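Speaker notes – Dropped parts on the shell cell: what failed and what we changed
Batstead site, engineering afternoon, 16 Jul 2022
Slot: after the coffee break. Leave time for questions.

Opening

Start with the fault. No company history.

The cell at Batstead picks moulded plastic shells and places them in a fixture. In June it began to let go of parts during the transfer move. The controller carried on as if the part were still held. It went through the place routine with nothing in the fingers, reported a good cycle, and went back for the next one.

Over one test run of 300 cycles we logged 276 good placements and 12 drops where the controller reported no fault. The remainder were stopped correctly by the fixture sensor. Say this slowly. The audience will want to talk about the drop rate, and the unreported drops are the part that matters.

Slide 2 – The cell

One arm, one two-finger gripper, one table, one fixture. Grip is by position and motor current. There is no separate part-present sensor in the fingers. The original specification from Wallano asked for one, and it was taken out at the design review to save a cable through the wrist. The review minutes record the change. They do not record an assessment of it.

The guard door is interlocked. The teach pendant has its own enabling switch. Both worked throughout and are not the subject of this talk.

Slide 3 – How it was found

An operator heard a part hit the floor inside the guard while the status light was green. She pressed the stop, wrote it in the log, and called maintenance. This was correct. The first reply she got was that the part had probably been loose in the tray. It had not been in the tray for several seconds. Ask supervisors in the room to think about what that reply does to the next report.

We then went back through the log. There were 2 earlier entries of the same kind, both closed with the words "reset, running". Neither had been passed on.

Slide 4 – What we thought it was

First guess: worn finger pads. We changed the pads. Drops continued.

Second guess: low grip force. We raised the current limit by one step. Drops fell for a shift and came back. The higher limit also marked some of the shells, so we put it back. I would now say that this change should not have been made on a running cell without a written test. It hid the fault for a day.

Third guess: speed on the transfer move. We slowed it. Fewer drops, longer cycle, same fault underneath.

Pause. Three changes, none of them tested on its own before the next was added. When we began proper testing we had to take all three back out to get a known starting point.

Slide 5 – What it was

Two faults, each fairly harmless alone.

The first was mechanical. The shell is not flat where the fingers meet it. If the part sits slightly turned in the tray, one finger lands on a raised area and the other on the side wall. The grip closes, the current rises, and the part is held at two points that are not opposite each other. Under acceleration it rotates and slides out. New pads do nothing for this.

The second was in the program. The grip check ran once, at the end of the close command. It passed, because at that instant the part really was held. The result was stored in a flag and the flag was not cleared until the open command. Everything after that read the flag. A part lost halfway through the move could not change it.

If anyone asks why the fixture sensor did not catch all of them: it looks for an object in the nest. On the missed cycles the previous part had not been cleared, so there was an object in the nest. The sensor gave a true reading and the program drew the wrong meaning from it.

Slide 6 – Why this is a safety matter

Some people will see a quality problem only. Points to make:

A dropped shell is light and the guard will contain it. A heavier part, using the same program block, may not behave so kindly. The block had already been copied to the cell at Grisness, where the part has a metal insert.

A cell that reports good cycles while dropping parts teaches people to open the door and pick things up between cycles. Each entry was made with the interlock working, so nobody was exposed to a moving arm. It was still extra entry, done under time pressure, and not in the risk assessment.

The grip state is also used by the restart sequence. With the flag set wrongly, a restart after a stop could send the arm to the place position with the fingers expected to be closed on a part. At reduced speed this is a bent finger. At full speed it is a bent finger and a damaged fixture.

Slide 7 – What we changed

Grip check now runs continuously while the gripper is commanded closed. If finger position moves outside the window for the part, the arm comes to a controlled stop and the cell goes to fault.

The flag is gone. Anything that needs to know whether a part is held reads the live value.

The window has a lower limit and an upper limit. The old one had a lower limit only, so a part gripped across a raised area passed as a good grip. Now it fails before the arm lifts.

Tray pockets have been altered so that a turned part does not seat. The work was done by Foley and took one visit.

The nest must read empty before a place is allowed. 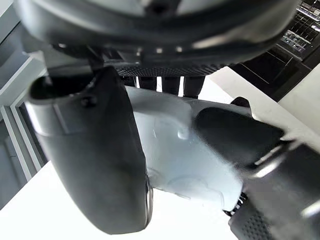 Can a grip be checked by motor current alone?
Current shows that the fingers have met resistance – it does not show what they met or whether they met it in the right place, so position has to be checked as well and for as long as the part is carried.

Slide 8 – Test after the change

We ran the same 300 cycles with the same batch of shells. Then we ran it again with parts turned by hand in the old tray, to force the fault. Every bad grip was stopped before transfer or during it. The cell stopped more often than production liked. Be plain about this. The stops were always there to be made, and the old program was leaving them out.

We also pulled parts out of the closed gripper on purpose, at reduced speed under pendant control, using a cord from outside the reach of the arm. No hands in the cell. If anyone proposes to repeat this test, send them the written method first.

Slide 9 – Still open

The upper limit of the window is set per part number and typed in by hand. A wrong entry would bring back half of the fault. We want it read from the part file.

Grisness has the new program block but has not yet had the forced-fault test. Until it has, that cell runs at reduced speed.

The log form still allows an entry to be closed with "reset, running". A change has been asked for. Any drop inside the guard should stay open until maintenance has signed it.

The cable for a part-present sensor is being priced again.

If time is short, skip slide 4 and go from 3 to 5. Do not skip slide 6.

Likely questions

Cycle time: slightly longer, all of it in the nest check.

Whether the operator was at fault: no. Hers was the first report that led to anything being fixed.

Whether the other cells use the same block: a search of the backups is under way. Do not give a number.

Contact: Batstead automation office, ground floor | © 2022 Batstead | Back to top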